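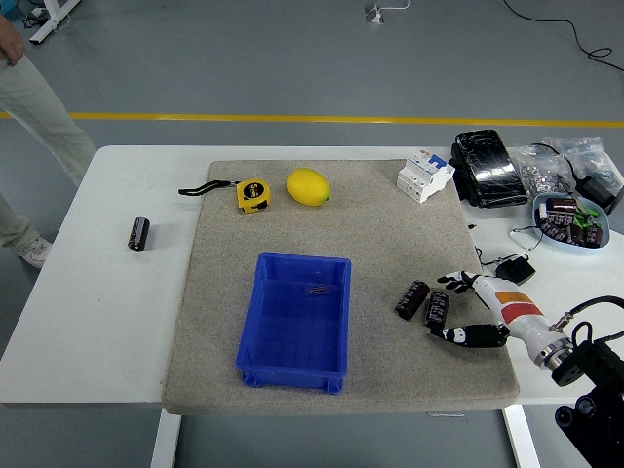
Figure 9. Work mat, parts bin and tape measure.

Section 7: Preparing to Mount the Panganiban Wall Shelf

1. Choose a wall free of pipes and wiring.
2. Using a tape measure, mark a line 330 mm below the ceiling. Extend the line across the full width of the shelf.
3. Hold the rail against the line and mark each screw position.
4. Drill the marked holes and insert the wall plugs.

Note: Keep small hardware in an open bin until Step 4 is complete.

CAUTION: Do not hang the shelf on bare plasterboard - use the Werstead anchor kit, sold separately.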